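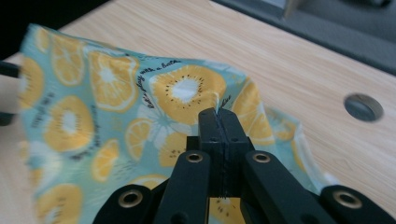
Drying Time and Water Use of Kitchen Towels in Shared Housing
Project report, Home and Textile Studies, Prosbridge College
Submitted Saturday, October 19, 2024

1. Background

Students in the Gerer residence share one kitchen per floor. Each kitchen has a rail for towels, a sink and a small window that is kept shut for most of the winter. In March the housing office sent out a notice about damp smells in the kitchens and asked residents to wash their towels more often. The notice did not say how often, and it did not say what kind of towel to use.

Our group wanted to know two things. First, how long does a common cotton kitchen towel take to dry on the rail compared with a linen one or a cotton and polyester blend? Second, how much water does a floor use if everyone follows the advice and washes towels separately from their other laundry?

2. Materials

We bought plain-weave towels of three kinds from the Layug market. All of them were close to the same size, and we trimmed the larger ones and hemmed them again so the areas matched. The cotton towels were printed and the other two kinds were undyed. We washed everything before the first test because new cloth often has a finish on it that keeps water out. One of the linen towels shrank more than the others and we left it out.

The kitchen scale we used reads to 2 grams. That is coarse for this kind of work, and it limits what we can say about the last part of drying, when the weight changes very little.

3. Method

Each towel was weighed dry, soaked in a basin, wrung by hand and weighed again. Wringing by hand was the weakest step. The person wringing got tired during a session and the later towels came out wetter. After the first week we changed to a salad spinner — 50 turns of the handle for each towel — and the starting weights became much more even. The results from the first week are not used in this report.

We then dried the towels in three ways:

Spread flat over the rail in a single layer
Folded once over the rail
Hung from a hook by the middle of the cloth

We weighed them every half hour until two readings in a row were the same. The window stayed shut and the door was left open. We wrote down the room temperature at the start and end of each session but had no way to measure humidity, so we noted the weather outside and whether anyone was cooking.

For the water part we read the label on the washing machine in the basement and asked residents on our floor to keep a tally of loads on a sheet taped to the door.

4. Results

Spreading the towel out mattered more than what it was made of. A cotton towel in a single layer dried sooner than a linen towel that had been folded once. Among towels spread flat, the blend was first, then linen, then cotton.

The hook was the slowest for all three fabrics. The cloth bunches under the hook and the inside of the bunch stays damp long after the corners feel dry. Several times we would have called a towel dry by touch when the scale showed it was still losing weight.

Cooking had a clear effect. On evenings when someone boiled pasta, all the towels stalled, and one of the folded cotton towels gained weight between readings.

The tally sheet recorded 34 towel loads. Many were nearly empty, and the machine does not adjust its fill for small loads. By our estimate, combining towels between rooms would save the floor 2000 liters over a school year. This assumes the loads on the sheet are typical, and we know some people forgot to write theirs down.

5. Problems

We only used one kitchen. The Clavumness building has larger windows and a fan over the stove, and we had planned to repeat the tests there, but we could not get access in the evenings. We also had too few linen towels to say much about how they differ from one another.

6. Recommendations

The hooks should be replaced with a second rail, placed away from the stove. Residents should hang towels in one layer and put them in with a full load of sheets or clothes that can take a warm wash. We would like the next group to borrow a humidity meter and test with the window open a little, which residents asked us about more than anything else.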